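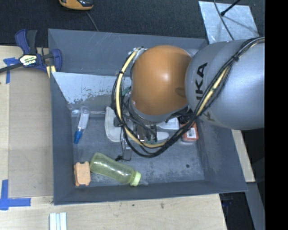 引き出しの中身ぜんぶ出す作戦、はじめました。洗面台の下と机の横、あと玄関の謎の箱。ここ数年「あとで」で放り込んできたやつら。とりあえず大きいグレーの箱に入れて、底が見えるくらいに広げてから考える方式。重ねるとまた見なくなるので。左に転がってる青いキャップの細長い透明ボトル、こういうのが一番困る。細いから場所とらない顔して、どの引き出しにもいる。

続き。
ルール決めた。
・1個につき考えるのは16秒まで
・迷ったら「迷い袋」
・思い出にひたらない
3つめがもう無理そう

透明なもの、ほんとに見つからない。透明の容器を透明のケースに入れて透明の袋で包んでた過去の自分、何がしたかったの。ラベル貼る。今日ぜったい貼る。

ラベル用のテープ、切れてた。
マスキングテープと油性ペンでいきます。字きたないけど読めればいい

前にPererの仕切りケース買ったんだけど、引き出しの高さに合わなくて閉まらず。測ってから買え案件。3,000円くらい飛んだ。Aknessの浅いほうにすればよかった、あれは安いし切って使える。

おひるたべた。カップ麺。
食べながら迷い袋を見てる。もうパンパン。
16秒ルールどこいった

友達のMarcelle Brunetに相談したら「袋ごと12月まで置いといて、開けなかったら捨てなよ」と返ってきた。強い。でもそれでいく。袋に「12月」って書いた。

分けかた、最終的にこう
毎日つかう→洗面台の上の段
旅行のとき→ポーチに直行
詰め替え用の空ボトル→まとめて1箱
何かわからない液体→中身処分、容器は洗って資源の日

空ボトルは細いのと太いので分けたら急にすっきりした。細いのは立てると倒れるので寝かせる。キャップの向きをそろえるだけでなんか店っぽい。自己満足です

キャップだけ、本体だけ、が大量に出てくる現象なに。
合わせてみたけど全然はまらない。キャップだけの子は今回さよなら。

Wirardのコード類も出てきたけど今日は見なかったことにする。コードは別日。コードは別日!!

途中経過。机の横の引き出し、完了。洗面台の下、あと半分。玄関の箱はまだ開けてもいない。腰いたい

Lauの防虫シートが未開封で3つ出てきた。なんで3つ。なくしたと思って買い足してたんだと思う、そのたびに。
在庫メモをスマホに作りました。これで4つめは買わない、はず

引き出しの底ふいたら雑巾まっくろ。写真はのせません。ふいたあとは開けっぱなしで乾かしちゅう。そのあいだにラベル書く。「ほそいやつ」「ふといやつ」「りょこう」。ひらがなのほうが早いし読みやすいきがする

リプで聞かれたので。仕切りは牛乳パックでじゅうぶんです。洗って乾かして、引き出しの高さより1センチ低く切る。ホチキスで隣どうし留めると動かない。角のとこ手切らないように、わたしはさっき切った

ばんそうこうは引き出しから出てきた。片づけててよかった

今日は洗面台の下まで。玄関の箱はあしたの朝やりまs
コーヒー飲んで寝る準備する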